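Pencil lead refill

A pencil lead refill (also called a mechanical pencil lead, or simply "leads") is a supply of thin sticks made for use in a mechanical pencil. The sticks are sold in small containers, usually of plastic, which protect them until they are loaded into the pencil. In Canadian and Australian shops the refills are commonly kept near the erasers and the mechanical pencils.

Composition

In spite of the name, the sticks contain no lead. The name is left over from a time when graphite was believed to be a kind of lead ore. The ordinary black stick is made of graphite powder mixed with a binder. In traditional wooden pencils this binder is clay, but very thin sticks made with clay break too easily, so a polymer is used, which is turned to carbon when the stick is baked. After the baking the sticks are soaked in oil or wax to make the writing smoother. Coloured leads are not baked in this way and are generally weaker.

Diameter and grade

Two marks are found on nearly every container. The first is the diameter in millimetres. The most usual are 0.5 and 0.7, while 0.3 and 0.9 are used for fine drawing and for heavy writing. A pencil accepts only the diameter it was made for. A thicker stick does not enter the tube, and a thinner one slides out.

The second mark is the grade of hardness. The letter H means hard and B means black, with HB standing between them. A 2B stick gives a darker line than HB and wears down faster. It is often chosen by students who fill in answer sheets that are read by a scanner, and by people who write with a light hand.

Containers

The flat case is the oldest form still common in shops. It has a sliding or hinged lid at one end, and the sticks fall out through a small opening when the case is tilted. Flat cases are easy to stack, and a shop can keep a great number of them on a short piece of shelf.

The round tube takes more room on the shelf but rolls comfortably between the fingers. Some tubes have a simple cap. Others are twist dispensers, in which turning one part of the tube brings out the lead, so that the user does not have to touch the sticks and the graphite does not mark the skin. On Chinese packaging this type may be sold as 不脏手铅芯, "lead that does not dirty the hands", together with the words 旋转出芯, "turn to bring out the lead". Purple and green dispensers of this kind, in 0.7 2B, share a shelf with flat M&G cases marked 0.5.
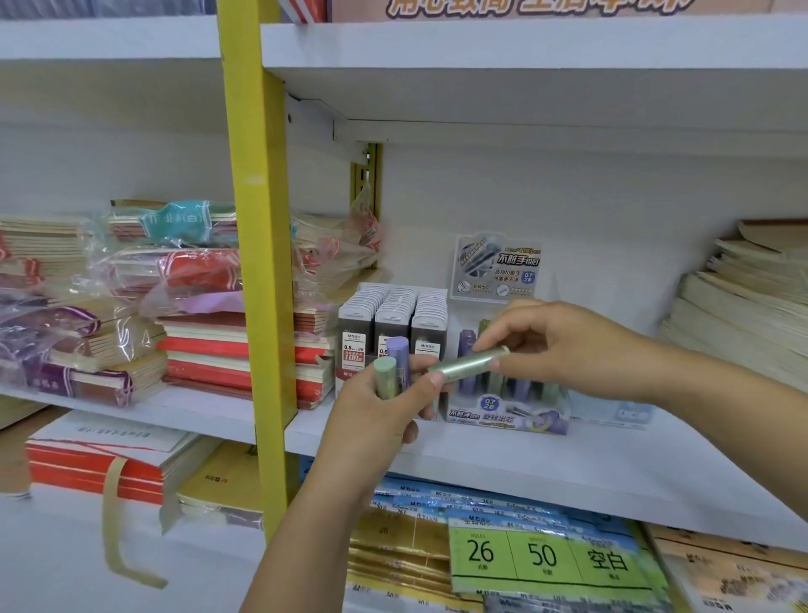

Loading

With most pencils the eraser is removed and two or three sticks are dropped into the barrel. It is better not to fill the barrel completely - the sticks rub against each other and may block the mechanism. A stick that is broken inside the tip can be pushed out with a cleaning pin, if the pencil was supplied with one.

Storage

The sticks do not dry out and can be kept for many years. They are damaged mainly by falls, as a container dropped on a hard floor may look perfect while the sticks inside are in short pieces. When a container is carried in a school bag, a pencil case with soft sides gives good protection.

See also

Mechanical pencil
Graphite
Eraser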